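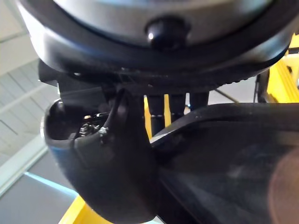
The gripper from the wrist camera, with the screw and hex nut visible at left.

Robots can use their own hands to check their cameras, Endcombe study finds

ENDCOMBE, 1 March 2018 – Researchers at the Endcombe Robotics Laboratory have developed a method that lets a robot arm check the position of its wrist camera while it works, using the parts of its own gripper that are already in view. In tests, the method reduced the average error in placing parts by 25 percent compared with a camera calibrated only at the start of the day.

Small cameras mounted near a robot's gripper are widely used for picking and placing parts. Before they can be used, the exact position of the camera relative to the gripper has to be measured. This is normally done with a printed checkerboard held in front of the arm. The measurement is accurate when it is made, but mounts loosen, brackets get bumped and camera housings expand as they warm up. A camera that has moved by a very small amount will still produce a sharp picture, and the robot will reach for the wrong spot.

The usual remedy is to stop the arm and repeat the checkerboard procedure. On a busy line this may be put off for days.

The Endcombe method, called Sampaio, makes use of the fact that a wrist camera nearly always sees some of the gripper. Finger edges, screw heads, nuts and the rims of housings appear in every image. Most vision software masks these areas out so that they do not interfere with finding the part to be picked up. Sampaio keeps them and compares their outlines with a computer model of the gripper in its current position. If the outlines and the model do not line up, the software works out how far the camera has shifted and corrects for it.

"We spent a long time cropping the gripper out of our pictures," said Hayley Wainwright, who led the study. "It was the one thing in view whose shape we knew exactly, and we were throwing it away."

The team recorded 3,507 pick-and-place attempts on two robot arms. The work used four kinds of small metal parts, each in its own tray. During some runs the researchers moved the camera mount slightly between attempts without telling the software. In others they left the mount alone and let it drift through a full working shift.

Fixed hardware proved more useful than the fingers. The fingers are large and easy to find, but their smooth black surfaces pick up long reflections that change as the arm turns, and the software sometimes mistook the edge of a reflection for the edge of a finger. Threads, nuts and textured rims gave steadier results. The final version of the method gives each feature a weight depending on how reliable it has been over the previous attempts, and drops any feature that is out of focus or hidden.

Background clutter was also a concern. The camera's view changes constantly as the wrist moves, taking in ceiling panels, windows and the machine's own frame. The software handles this by looking for features that stay where the model says they should while everything behind them changes.

Sunil Seneviratne, who wrote the matching software, said the correction is calculated between moves and does not slow the arm down. "It runs while the gripper is traveling back to the tray," he said. "If the result looks doubtful, the arm keeps its last good calibration and tries again on the next trip."

The method has limits. It needs an accurate model of the gripper, including any screws or brackets added after delivery, and an outdated model can lead to a wrong correction. It also cannot tell a moved camera from a bent finger if no fixed hardware is in view. In the tests, the researchers bent one finger on purpose – the software reported a camera shift that had not taken place. The team is now working on a check that compares the two possibilities.

Performance was weaker in very bright light. Runs made in February next to an uncovered window showed more rejected corrections than runs made with the blinds down, although placement accuracy was not worse than with the standard calibration.

Borkdale, a maker of small-parts assembly equipment based in Gillville, supplied the trays and test parts for the study and will try the method on one of its own lines later this year. The company had no role in analyzing the results.

The Sampaio software and the recorded images will be made available to other research groups on request. Requests should be sent to the Endcombe Robotics Laboratory, attention Hayley Wainwright.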